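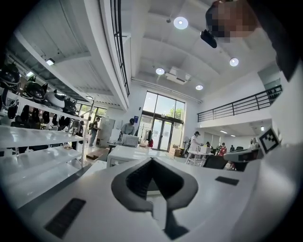
Thread on hard water, written after a month of measuring ours in Covthorpe. Mostly notes to myself, but a few of you asked about the kettle.

Hardness here is quoted as mg/l of calcium carbonate. The supply is not literally full of calcium carbonate. It is a way of putting the dissolved calcium and magnesium on one scale so that areas can be compared.

Our kitchen tap came out at over 300 in August. My parents' place at Arneck, on the other side of the hill, is 130. Same rain, different rock. Theirs comes off a moorland reservoir, ours from a borehole in chalk.

Test strips are fine for telling hard from soft and not much else. The colour steps are wide and everyone reads them differently under a kitchen light. A drop-count kit costs a little more and gives a figure you can repeat. Rinse the tube with the water you are testing, not with whatever was in it before.

Temporary hardness is the part that drops out when you heat the water. That is your kettle scale. Permanent hardness stays dissolved and you will never see it on the element. Boil a sample, let it cool, filter it, test again - the difference between the two readings is the temporary part.

Descaling: citric acid, 2 tablespoons to a litre, warm but not boiling. Very hot citric acid in very hard water can leave calcium citrate behind, and that is harder to shift than the scale was. Leave it half an hour, pour away, rinse, boil once with fresh water and throw that out too.

Jug filters do reduce temporary hardness, but the cartridge fades long before the little indicator says so if you are on chalk. I tested ours weekly. By week 3 the filtered water was most of the way back to the tap reading.

Softeners: check what the hardness is set to. The Rarkus unit we inherited with the house had been left on the factory setting, well under the real figure, so it was running out of capacity before each regeneration. Correct number entered, problem gone. It uses more salt now, as it should.

Keep one unsoftened tap for drinking. Ours is the cold one in the kitchen, teed off before the softener.

Washing powder: the dose table on the back of the box goes by hardness band. We had been using the soft water dose for years. Towels are noticeably better on the right one.

Next job is the shower head. Same acid, in a bag tied round it. Will post the readings for the Torres Road end of town when I have them.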